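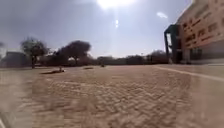

The Skivico folding cart is a four-wheeled utility wagon with a canvas tub, and I have used mine since May for groceries, library books and the Saturday market. I paid $109 for it. Most of my trips cross open paving, the kind of wide plaza with a tall brick building along one side and the sun glaring straight down on everything, so I cared more about how it rolls on hard ground than how it does on sand or grass. If you want a beach cart, this review will only help you a little.

Out of the box there is almost nothing to put together. The wheels push onto the axles until they click, and the bottom board drops into the tub and holds the frame open. It took me less time than cutting up the carton. The instructions are one sheet with drawings and no words, and the drawing for the brake is wrong. It shows the lever on the left rear wheel. On mine it is on the right.

Empty, the cart weighs 33 pounds on my bathroom scale. That is heavy for this size. The Kekaveo cart I had before was a good deal lighter, and I could carry it up the stairs to my apartment with one hand. I can't do that with the Skivico. I use both hands and stop on the landing.

The weight does buy you a stiff frame. The Kekaveo leaned to one side when I loaded it unevenly, and after a year the front crossbar had a bend in it. I have put two cases of water and a bag of potting soil in the Skivico and it stayed square. The canvas sags a little between the bars but the seams look fine so far.

The wheels are hard rubber with no air in them. On smooth paving they are quiet. On brick or rough concrete they rattle, and you will feel it in the handle. Anything made of glass should be wrapped or put on top of something soft. I lost a jar of pickles in the first week.
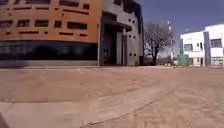
Steering is good. The front wheels turn with the handle, and the cart follows closely enough that I can get through a store door without looking back. The turning circle is wide, though, and in a narrow aisle you may have to back up and try again. The handle locks at two heights. The upper one suits me at average height. A tall person will probably want a longer handle, and Skivico doesn't sell one.

The brake is the weak part. It is a plastic lever that presses on one wheel, and on a slope with a full load it slips. I don't leave the cart on a ramp anymore. I looked at the Bognár wagon in a store and its brake is metal and holds both rear wheels, but that one costs $458 and is meant for people hauling tools.

Folding is easy once you learn to take the board out first. Pull the strap in the middle and the sides come in. Folded, it stands upright by itself in my hall closet, something the Kekaveo never did. The board has to be stored separately or strapped to the side, and the strap that comes with it is too short to do this well. I use a bungee cord.

The canvas wipes clean. The dark gray one hides dirt better than the tan, judging by my neighbor's.

I would buy it again at the same price for flat streets and an elevator building. With stairs, get something lighter.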